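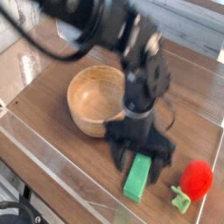 By Marisol Palomino
September
2 min read

The toy library in Clinutby opens its doors again this month, and I went along early to see how the sorting was going. If you've never borrowed from it, it's the long room behind the Trostard building, and it has been closed since spring so the shelves could be redone. Everything on them had to come off, get wiped down and find a new home, and I do mean everything. Little things are the hardest to place, if you ask me. A mint-green block is easy enough, it goes with the blocks, but what do you do with a fuzzy red ball that could be a pom-pom or could be a tomato? I voted tomato. A round wooden bowl seems like the right kind of home for things like that, and I'd happily have one on my own kitchen table!

The new setup has 13 sections instead of the old six, with the pretend food finally split off from the building toys. Parents have been asking for that for ages (me included — I once brought home a bag of bricks and found half a toy lunch at the bottom of it). Puzzles are by the window now, and the baby toys have moved down to the low shelves where small people can get at them without climbing anything.

There are around 2,000 toys in the collection, and a good share of them are older than the kids who borrow them. Some came from the Disport play center when it closed, and the Stüber family gave a big box of wooden animals that I'm told will be out on opening morning. I got a peek at the giraffe. It's a very good giraffe.

Borrowing works the same way it always did. You can take home up to three toys at a time and keep them for three weeks, and it's still free if you live in town. The one change is the bags: every set now goes out in a drawstring bag with a tag listing what belongs in it, so please check the tag before you bring things back. Loose pieces can go in the basket by the door and somebody will match them up later.

Doors open at 10 in the morning, and there'll be coffee and a story corner until noon. Donations are welcome after that first morning, clean and complete if you can manage it. Stuffed animals are on hold for now — the shelf is full and I saw it with my own eyes. I'll be the one over by the puzzles with a kid who won't leave.

Contact the news desk | © Clinutby Neighborhood News | Back to top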